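Search this site Search Go

Stovard Car Club > Talks and Handouts > Storage and Winter Care

Putting the Car Away: Speaker Notes
22 September 2024
By the Stovard Car Club talks secretary

These are the notes I used for the storage talk at the Bassey hall, typed up because several members asked for them. They are notes, so some parts are short. Where I talked off the page I have filled in what I remember saying.

Opening

Welcome. Fire exits are at the back and by the kitchen. Coffee at the break.

Ask for hands: who puts a car away for the winter? Who has had one that wouldn't start in spring? Leave time for the stories. Someone will have a mouse story. Let them tell it now and then say we'll get to mice in the second half.

My own car is a Flostura two-seater with the folding top. I've stored it in an unheated garage every winter I've owned it. Most of what I say tonight comes from that car, and some comes from helping other people with theirs. If your owner's manual says something different from me, follow the manual.

When to do it

Pick your date by the road salt and not by the calendar. I start looking at the forecast in September so I have the supplies on hand. The car goes away after the last good dry drive. If you wait for one more nice weekend you can end up driving home through brine.

Do the jobs over two evenings. People who try to do it all in one go skip the drying.

Fuel

Fill the tank on the way home. Put the stabilizer in before you fill, so the pump mixes it for you, then drive the rest of the way so it gets through the lines. Use the amount on the bottle. More isn't better.

Buy fuel from a station that is busy. If you can get fuel without ethanol near you, it's worth the extra for the storage tank. I can't always find it and the car has been fine.

Diesel owners - talk to me at the break, it's a different list.

Oil

Change it before storage, not after. Old oil has acids and moisture in it, and it will sit on the bearings all winter. Drive the car until it is fully warm, drain it, new filter, refill, run it a few minutes, check for leaks. Write the mileage on a piece of masking tape and stick it inside the door jamb. I forget otherwise.
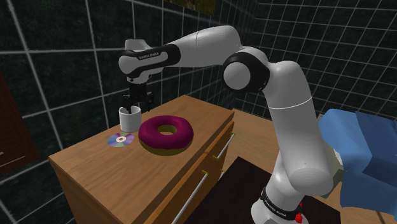
Robot arm and wooden cabinet, computer rendering.

Coolant

Test it. A cheap tester will tell you the freeze point. If the coolant is brown or has bits floating in it, flush it, even if the tester says it is good.

Somebody usually asks about draining the system completely. I don't. Dry seals shrink and then you have a leak in spring that you didn't have in fall.

Battery

This is the longest section. Slow down here.

Three choices: leave it connected and hope, disconnect it, or put it on a maintainer. The first one is how most dead batteries happen. A modern car keeps drawing a little current for the alarm and the clock and the locks. Over a few months that will flatten a good battery, and a flat battery can freeze.

Disconnecting works for older cars. Take off the negative cable first. Check that you have the radio code before you do it. Also check that you can open the trunk without power if the battery lives in the trunk. I watched a member lock his battery in with an electric latch, and it took us most of a Saturday to get it out through the back seat. (Don't say which member.)

I use a maintainer. Mine is a Birkitel and it has been plugged in every winter without trouble. I paid $60 for it. A new battery for the Flostura was $165 the last time I bought one, so the maintainer paid for itself the first year. Other makes will do the same job. What matters is that it is a proper maintainer that shuts itself down to a float charge, and that it has a setting for your type of battery. An old garage charger will boil a battery dry if you leave it on all winter.

Run the cord where you won't trip on it and where it doesn't get pinched in the door. Look at the lights on it every time you walk past.

Hybrids: the small battery needs the same care as anyone else's. For the big one, the manual will give a state of charge to leave it at. Do what it says. Don't open any orange cables or covers.

BREAK HERE. Handouts are on the side table. Remind people to sign up for the spring drive.

Tires

Flat spots. Everyone worries about them and most of the time they roll out in the first few miles. I pump mine up to 44 psi for storage, which is under the maximum printed on my sidewall. Read yours first. Then put a note on the steering wheel so you let them back down before you drive. I have forgotten this, and the car skipped all over the road until I worked out why.

Jack stands are fine if you know where the stand points are. Don't leave the suspension hanging at full droop all winter if you can support the car under the arms. For most of us it's easier to leave it on the ground and push it forward half a turn of the wheel now and then.

Check the date code on the tires while you're down there. Past seven years I start looking hard at the sidewalls. Plenty of tread means very little on a car that does so few miles.

Brakes

Leave the parking brake off. Chock the wheels, both sides, front and back of the same tire. Leave it in gear if it's a manual. A parking brake left on through a damp winter can stick to the drum or disc, and then you are under the car with a hammer in April.

Don't put the car away straight after washing it. Drive it around the block and use the brakes a few times to dry them.

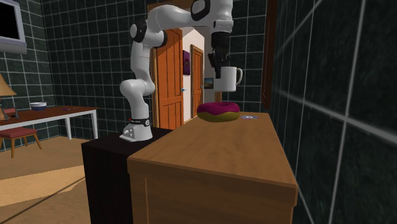 Brake fluid takes on water over time. If you can't remember when it was last changed, put it on the list for spring. There's no need to do it in the fall unless the pedal feels soft.

Cleaning and the top

Wash it, and that includes the wheel wells and the underside. Then dry it. Open the doors and wipe the sills and the drain channels. Bird droppings and bugs have all winter to eat the paint if you leave them there.

For soft tops: clean it with a cleaner made for the fabric, rinse it well, and let it dry all the way before anything goes over it. Store the car with the top up. A top folded away for months will crease, and the plastic windows, if you have them, will crack along the fold. If your car has a removable hard top, keep it on a proper stand with a cloth over it, and never leaning against the wall by one edge.

Clear the drains. On the Flostura they are behind the seats and they fill with leaf dust. I use a length of weed trimmer line, pushed down gently. No compressed air, because it can pop the hose off at the bottom and then the water goes into the carpet.

Leather gets a light coat of conditioner. Wipe off the extra. Mildew likes a greasy seat.

Moisture

A bare concrete floor lets damp up. Put down a plastic sheet and some cardboard and park on that. Inside the car I put two tubs of desiccant, one in each footwell, on a tray so they can't spill.

Use a cover that breathes. A tarp traps water against the paint. If the garage is dry and no one brushes past the car, a cotton sheet will do. 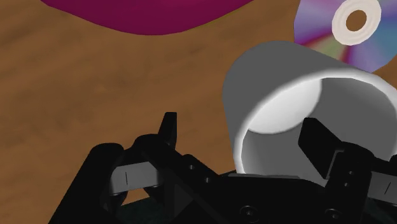 Cup on a wooden tabletop with a black gripper.

Mice

Steel wool in the tailpipe and in the air intake. Tie a bright ribbon to each piece and hang the ribbon where you can see it, so it comes out before you start the engine. Take all food out of the car, and that means the mints in the glove box too.

Traps go around the car, not in it. Check them. I've had no luck with dryer sheets, though people in this room swear by them. Peppermint oil, same.

Move the bird seed to the other side of the house.

Should you start it now and then?

No. This gets an argument every year. Running a cold engine for ten minutes in the garage puts water in the exhaust and the oil and doesn't get hot enough to drive it off. Either take it for a proper drive on a dry, clean road or leave it alone.

Insurance

Call your agent before you cancel anything. Some policies have a storage rate that keeps fire and theft in place. Cars do get stolen out of garages in winter. If you have a loan on the car, the lender may have rules about what cover you can drop.

Waking it up

Ribbons out. Tires down to driving pressure. Maintainer unplugged. Look underneath for drips before you roll it. Check the oil and coolant, then press the brake pedal and hold it to see if it sinks. Start it with the garage door open and let it idle until the oil light has been out for a bit. First drive is short and close to home.

Questions

Usual ones: ceramic coating, carburetors, rented storage units. On rented units, ask if there is an outlet you're allowed to use and get the answer in writing.

Stack the chairs by the stage. Hall keys go back through the office mail slot.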